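About Skerar

Hi, I'm Lucie Landry, and I make hats! Mostly felt ones for winter and straw ones for everybody who burns as easily as I do, plus a growing pile of headbands and fascinators (my cousin's wedding started that and it never stopped).

Skerar began at my kitchen table with one secondhand hat block and a steamer that leaked. I'd been pattern cutting at Dolivholm for years, mostly coats, and I kept sneaking the wool scraps home. A coworker wore one of my berets to lunch, two people asked her where she got it, and by November I had 19 orders and no place left to eat dinner.

These days there are three of us. Jocelyn Paquette does the blocking and has much stronger wrists than I do. Tzu-hsuan Wei came to us from bridal and handles veiling, trims and anything with a feather on it. We work out of the old Merkov building, up on the second floor, and yes, you can come try things on, just email first so one of us is there to let you in.

Every hat is made to your head measurement. We keep 200 ribbon colors on the wall, and if you bring a swatch from your dress or coat we'll match it as closely as we can. Plain felts take two weeks, wedding pieces more like six. Please don't leave a bridal order to the last minute, I'll say yes and then Jocelyn will be mad at me!
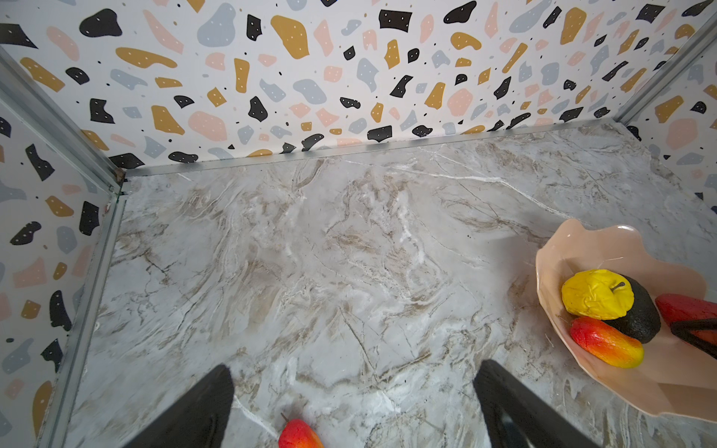
Repairs are welcome too, including hats we didn't make. Crushed crowns, tired sweatbands, moth holes, send them all over and I'll write back with a price before we touch anything.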